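Refill shelf opens at Womell, and it's already busy

If you've walked past the Womell building since March, you've probably seen the paper over the side windows and wondered what was going on in there. Well, the refill shop is open! Noreen Buckley and Peadar Fahy unlocked the door on 5th May, and by lunch the line for dish soap went out past the bike racks.

The idea is simple. Bring whatever you have at home, weigh it empty on the scale by the door, write the weight on a bit of tape, fill up and pay for what's inside. Old jam jars are fine. So are shampoo bottles, as long as they've had a proper rinse (Peadar will send you to the sink, and he's nice about it).

For now you can get dish soap, laundry liquid, hand soap, white vinegar, oats, rice, red lentils and two kinds of pasta. Olive oil is coming as soon as the new taps arrive. Helju Jaunzems is sorting out the spices, and I can already report that her smoked paprika is wonderful - I went home with far too much of it.

I was on the scale for the first couple of weeks and loved every minute. People brought in bottles they'd been saving under the sink for years! We logged 2,092 refills in that time, and 487 households have now signed up for the free card. The card gets you 50 cents off any fill of up to 100 ounces, and you can share it with whoever you live with.

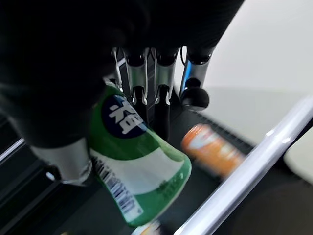
Bottle in hand.

A few things we've learned already. Wide necks are much easier with the thick soaps, so borrow a funnel from the hook if yours is narrow. Please don't bring anything that used to hold bleach or paint. And put the lid on before you tip it to check for leaks - Elibariki Athumani has mopped that corner enough!

Tamunoemi Anozie is putting together the next order and wants to hear what you'd buy. Cat litter is way out in front, with loose tea behind it. There's a sheet on the counter, or just tell whoever is at the scale.

Spare jars with lids can go in the crate inside the side door. Labels off if you can manage it.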